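4 Gebrauchsspuren und Wertschätzung im Mehrwegsystem Kiani

4.1 Ausgangslage und Material

Der Mehrwegkreislauf Kiani versorgt in Flernesberg Kantinen, Imbisse und zwei Schulküchen mit Dosen für Speisen zum Mitnehmen. Wer dort isst, bekommt das Essen gegen Pfand in einer weißen oder durchscheinenden Kunststoffdose und gibt sie an einer beliebigen Ausgabestelle zurück. Gespült wird zentral im Stadtteil Nultier. Für unsere Fragestellung ist dieser Aufbau ein Glücksfall: Dieselbe Dose wandert durch Büros, Küchen, Rucksäcke und Fahrradtaschen, und an ihrer Oberfläche lässt sich ein erstaunlich reicher Alltag ablesen.

Abschnitt 3 hat die Rücklaufquoten behandelt. Jetzt geht es um die Frage, die uns seit den ersten Gesprächen im April am meisten fasziniert: Wann gilt eine Dose als »noch gut«? Die Betreiber haben darauf eine technische Antwort, festgehalten in der Sortieranweisung der Spülküche. Die Nutzerinnen und Nutzer haben viele Antworten, und sie widersprechen einander aufs Schönste. Grundlage der Auswertung sind 300 zurückgesandte Fragebögen und 80 Haushaltstagebücher, in denen die Teilnehmenden über den Verbleib ihrer Dosen zwischen Ausleihe und Rückgabe Buch führten. Als Formen kommen flache Schalen, runde Becher und annähernd quadratische Dosen vor, die letzteren in weißer Ausführung (Abb. 4). 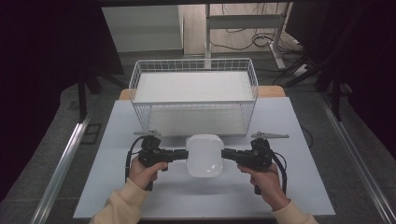 Abb. 4: Weiße, glänzende Dose mit abgerundeten Ecken über einer hellen blaugrauen Tischplatte.

Die eckige Form ist in den Tagebüchern klar die beliebteste. Sie stapelt sich gut, füllt das Kühlschrankfach ohne Lücken und lässt sich, so schreibt eine Teilnehmerin, »auch mit nassen Händen vernünftig anfassen«. Die runden Becher dagegen werden häufiger zweckentfremdet: als Stiftehalter, Anzuchttopf, Messbecher für Waschpulver. Gerade diese Umwege sind für die Betreiber ärgerlich und für die Konsumforschung ein Geschenk, denn sie zeigen, wie rasch ein geliehener Gegenstand in die Ordnung eines Haushalts hineinwächst.

4.2 Die Arkness-Skala

Um die Urteile vergleichbar zu machen, haben wir eine eigene Beurteilungsskala entwickelt, die im Projekt nach ihrem Arbeitstitel Arkness-Skala heißt. Sie erfasst auf getrennten Stufen den Glanz, die Trübung, Verfärbungen, fühlbare Kratzer und den Geruch. Alle fünf Merkmale werden zunächst einzeln bewertet. Erst danach folgt die Frage, ob man aus der betreffenden Dose essen würde.

Die Reihenfolge erwies sich als wichtiger, als wir erwartet hatten. Im Vortest stand die Gesamtfrage am Anfang, und die Befragten passten ihre Einzelurteile dann an die bereits gegebene Antwort an. Wer eine Dose abgelehnt hatte, fand sie anschließend auch trüb und zerkratzt. Mit der umgestellten Fassung verschwand dieser Effekt weitgehend, und es kamen Kombinationen zum Vorschein, die sich vorher gar nicht gezeigt hatten – etwa Dosen, die als stark verkratzt und zugleich als vollkommen appetitlich eingestuft wurden.

Besondere Aufmerksamkeit verdient die Trübung. Durchscheinende, milchig weiße Kunststoffe lassen die Umgebung als weiche Schatten durch die Wand treten, und je nach Licht nimmt dieselbe Fläche einen rosigen oder grauen Ton an. Was am Fenster sauber wirkt, kann unter Küchenlicht stumpf aussehen. Mehrere Teilnehmende haben dies in ihren Tagebüchern ganz ohne Aufforderung notiert, einer mit dem herrlichen Zusatz, er habe die Dose dreimal gespült und dann die Lampe gewechselt.
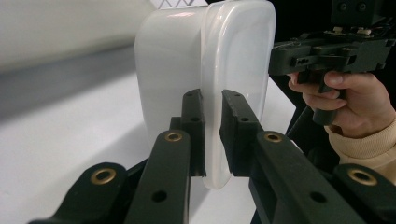
4.3 Ergebnisse: Kratzer werden verziehen, Gerüche nicht

Das deutlichste Ergebnis betrifft den Geruch. Eine einzige auffällige Bewertung auf dieser Stufe genügt in fast allen Fällen, damit die Dose abgelehnt wird, ganz gleich, wie makellos sie sonst ist. Kratzer hingegen werden großzügig hingenommen. In den offenen Antworten gelten sie sogar als Beleg dafür, dass das System funktioniert: Eine verkratzte Dose ist eine Dose, die viele Mahlzeiten hinter sich hat.

Zwischen diesen Polen liegt die Verfärbung. Der orangefarbene Schleier, den Tomatensauce und Kurkuma hinterlassen, spaltet die Befragten. Wer zu Hause selbst viel kocht und vorrätig hält, kennt ihn von den eigenen Dosen und deutet ihn als harmlos. Wer überwiegend auswärts isst, liest ihn als Rest einer fremden Mahlzeit. Wir halten diesen Unterschied für den spannendsten Befund des Kapitels, denn er verbindet das Urteil über einen öffentlichen Gegenstand unmittelbar mit der privaten Küchenerfahrung.

Die Sortieranweisung aus Nultier setzt die Akzente anders. Dort werden Dosen vor allem wegen Kratzern und verzogener Ränder aussortiert, während Verfärbungen bis zu einem gewissen Grad durchgehen. Die Spülküche entfernt also Dosen, die das Publikum akzeptieren würde, und behält manche, an denen es sich stört. Vorgesehen sind für die Dosen 500 Umläufe. Ob diese Zahl im Betrieb erreicht wird, hängt nach unseren Daten weit stärker von der Sortierung ab als von der Haltbarkeit des Materials.

4.4 Weiß als Versprechen

Dass ein großer Teil der Dosen weiß ist, geht auf eine Entscheidung aus der Gründungsphase zurück. Farbige Muster lagen vor und wurden verworfen, weil Weiß nach Ansicht der Betreiber Hygiene signalisiere. Die Fragebögen bestätigen das für den ersten Kontakt. Eine glänzend weiße Dose mit glatter Front erhält beim erstmaligen Gebrauch durchweg hohe Werte, und gerade der Lichtreflex entlang der Kanten wird in den Antworten oft mit Neuheit gleichgesetzt.

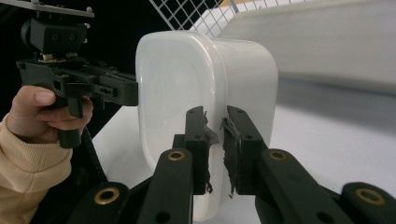
Mit wachsender Erfahrung kehrt sich der Vorteil jedoch um. Auf Weiß fällt jede Verfärbung auf, und langjährige Teilnehmende wünschen sich auffallend oft Grau, Dunkelgrün oder »irgendeine Farbe, die Curry verträgt«. In den Tagebüchern findet sich der Wunsch quer durch alle Altersgruppen. Weiß verspricht demnach einen Zustand, den ein Mehrweggegenstand nur am Anfang seines Lebens einlösen kann, und setzt damit einen Maßstab, an dem er später gemessen wird.

Für die Gestaltung solcher Systeme ergeben sich daraus reizvolle Möglichkeiten. Denkbar wäre ein gemischter Bestand, in dem dunklere Dosen für farbintensive Gerichte ausgegeben werden. Die Kantinen stehen dem offen gegenüber, weisen aber auf den Platzbedarf an der Ausgabe hin – zwei getrennte Stapel passen dort nicht überall hin. Welche Rolle die Deckel bei diesen Urteilen spielen, die in den Fragebögen zunächst nur am Rande vorkamen, behandelt Abschnitt 5.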